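Skorer 2 by Studitz: review
Reviewed by Auður Oddsson
Version tested: the build released 4/19/23

Skorer is a task checker for simulated manipulation. You give it a kitchen, an arm and a goal such as "strawberry on plate", and it watches the simulator state and writes pass or fail at the end of each episode. It also stops an episode when something unsafe or physically silly happens, or it's supposed to. We bought a team licence because our own checker was a pile of scripts that only Troels Nørgaard understood, and he was moving to another project in May.

Setup was easy. It installed on our Linux machines without any trouble and read our scene files on the first try. The goal editor is a plain form with dropdowns, and Ezequiel Beltrán had our sink tasks entered in an afternoon. The reports are clear and they export to a spreadsheet. If I had stopped there, this would be a good review.

We ran 3,331 episodes in the Salo kitchen, in batches of 50, with the arm moving small food items in and out of the double sink. The pass rate came back higher than it had ever been with the old scripts. Guðlaug Mikkelsen didn't believe it and started opening the saved views by hand.

She found 19 passes that should not have been passes. The default "on" test checks contact and height and very little else. The fruit can sit on the rim of the plate, half over the edge, and score the same as fruit in the middle. Worse, a dish-height surface nearby can be picked up as the target if the goal object isn't locked by name. In our case the checker took the drain cap in the sink floor as a valid resting place. You can lock the target, but the box for it is on the second tab and it's off by default.

The other problem is the one that cost us the most time. Skorer has a self-check for the arm model, meant to stop the run if a finger link separates from the hand. It logs a warning and carries on. Everything scored after that warning is worthless, and the summary page doesn't mention it. You have to open the raw log. 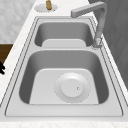
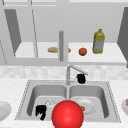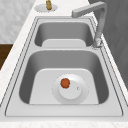 Sink views from the Salo kitchen. The red sphere in the second view marks the hand position.

The second view is the one I sent to Studitz. There is a black, jagged piece lying in the left basin and another up near the end of the faucet spout, and both look like parts of the gripper fingers. The strawberry is at the left edge of the plate, partly over the rim. The third has a small red-orange item resting on the drain cap, with no plate in the basin at all. Guðlaug now uses it to show new people why we don't trust a bare pass rate.

Support was decent. Vilhjálmur Mogensen at Studitz answered the next morning and did not argue. He told us to set "on link separation" to halt, which has to be done per scene, and to change the "on" test to use the object's centre instead of any point of contact. Both settings work. With them in place our pass rate dropped back to where the old scripts had it. He also said the halt setting would become the default, but he wouldn't commit to a release, so I'm reviewing what we have.

My concern is with groups that use the stop conditions as part of a safety case before moving to a real arm. A checker that sees a finger come off and keeps scoring should not be in that chain. We have taken it out of ours. Troels wrote a small watcher that kills the run when any link goes further from its parent than it should, and that runs beside Skorer whatever the settings say.

A few smaller things. The viewer is slow to open long episodes. Goal names can't contain a slash, and the error you get doesn't tell you that. Colours in the report chart can't be changed, and two of the greys are very hard to tell apart on a projector. The manual is well written but it describes the old goal editor in places.

We're keeping the licence for the goal editor and the reports. If you already have a checker you trust, wait for a build that halts by default. If you buy it now, lock your targets by name, turn the halt on in every scene, and look through a batch by eye before you quote a number to anyone.

Ease of setup: good
Reports: very good
Scoring out of the box: poor
Fault handling: poor
Support: good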